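Plulard Translucent Spread Sheet, pink

Home > Covers and sheets > Spread sheets

Product code: PL-87
Colour: pink, translucent
Sold by: Thampi Household
Availability: in stock

The Plulard is a large, light plastic sheet for laying over furniture you want to keep clean. People buy it for beds, sofas, dining tables and floors, mostly for jobs that happen now and then and don't deserve a cover of their own: sorting fruit and vegetables after a big shop, potting seedlings, wrapping parcels, painting with children.

It is see-through enough that you can tell what is under it. That helps on a patterned bedspread, where you can check at a glance that the sheet goes as far as it should. The plastic is thin and has a shine to it. It comes folded and will show creases when you first open it out. They ease with use but never go completely, and they make no difference to how the sheet works. 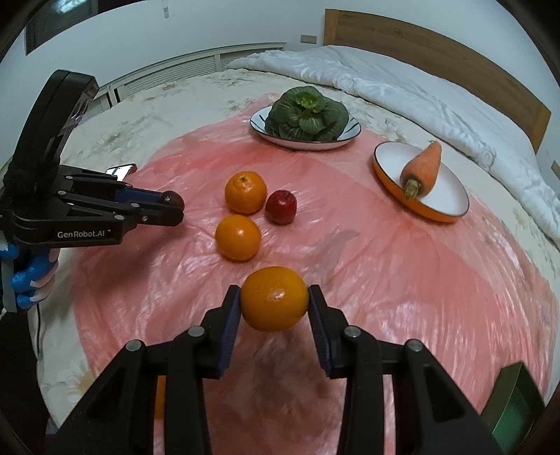
Round fruit will roll on any bed, so press the middle of the sheet down with your hand before you start and work from there outwards. Put leafy vegetables and anything long, such as carrots, on plates or in a shallow dish. Plates sit well enough on a firm mattress. On a soft one, slide a tray underneath.

Details

Material: soft plastic, one layer
Edges: cut, not hemmed
Finish: smooth both sides, no right or wrong way up
Packed: folded flat in a paper sleeve
Use: indoors

What it is good for

Keeping soil, juice and crumbs off bedding. Covering a mattress while you decorate. Lining the floor under a high chair. Protecting a table when you are jointing, peeling or bottling. If food is going to touch the sheet directly, wash it first and keep that sheet for food only.

What it is not good for

Hot pans, irons and anything with a flame. It is also not a mattress protector and must not be slept on. Keep it away from babies and small children unless an adult is with them, and fold it away when you have finished.

Fitting it to a bed

Pull the duvet back to the headboard or take it off altogether. Leave the bedspread on, as it stops the sheet from sliding. Open the sheet from the foot of the bed and let it fall loosely. There is no need to tuck it in – a tucked sheet pulls tight, and things slide to the sides. If your bed is near a radiator, turn the radiator off or keep the edge of the sheet well clear of it.

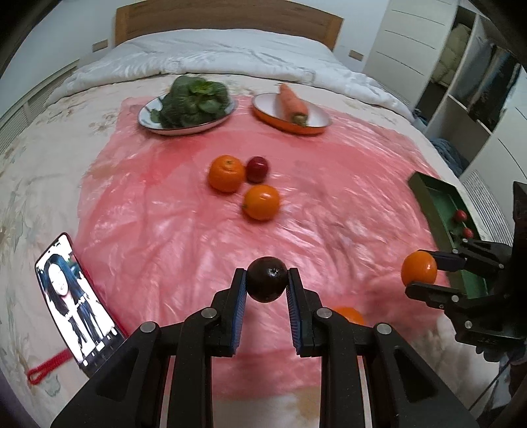

When you have finished, lift the plates and trays off first, then gather the four corners towards the middle and carry the whole thing to the sink or the back door. Shake it out, wipe both sides with a damp cloth and a drop of washing-up liquid, and hang it over a line or a shower rail. Fold it only once it is dry. Do not machine wash, tumble dry or iron.

Small tears can be mended with clear parcel tape on both sides. Larger ones tend to run, and at that point it is better to cut the sheet down and use the good part as a drawer or shelf liner.

Customer comments

"I use mine on the spare bed when the kitchen table is full. It rustles more than I expected but it wipes clean and folds small." – Sumathi Namboodiri

"Good size, a bit slippery on a satin cover. Fine on cotton." – verified buyer

Delivery and returns

Orders placed before 16:00 are packed the same day. Unopened sheets can be returned to our Ronis depot for a full refund. Opened sheets can only be returned if they are faulty. Please send a picture of the fault with your order number.

Also in this range

Plulard Spread Sheet, clear
Mostonov shallow tray with raised sides
Mostonov line clips, small

Page updated Jan 8, 2025. The blue version is out of stock until June.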